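Kerent Hall bins and bags: your questions

Which bin do I use after a booking?
The pedal bin with the yellow lid is for general rubbish. It lives against the wall in the carpeted room and the lid closes itself, so you can keep both hands for the tidying!

Do I have to bring my own bags?
No need. We keep a good stock in the Bevan cupboard — a roll holds 40, and they're the thin see-through sort. Please put a fresh one in before you go. If you're down to the last few, email us and we'll top up.

How full is too full?
Stop while you can still gather the top comfortably in one hand. A half-full bag is a joy to tie, and it's far kinder to the carpet than one stuffed to bursting. If something heavy is going in, use two bags, one inside the other.
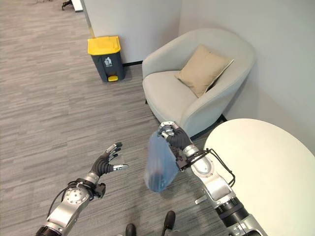
Twist the neck a couple of times before you knot it and you'll get a lovely tight seal. Then take it straight out to the yard, through the door on the Hustimden Lane side. The gate code is 1842, and you need to press the green button afterwards.

What about food scraps?
Yes please, we love them! There's a caddy by the sink and it all goes on the garden compost. Tea bags are fine, cooked food isn't.

The carpet got messy. Help?
Crumbs come up beautifully with the vacuum (same cupboard, bottom shelf). For spills, blot with cold water and leave us a note in the bookings book.

Can I leave bags in the room overnight?
Please don't, even if you're booked again in the morning. The yard is open until 10pm.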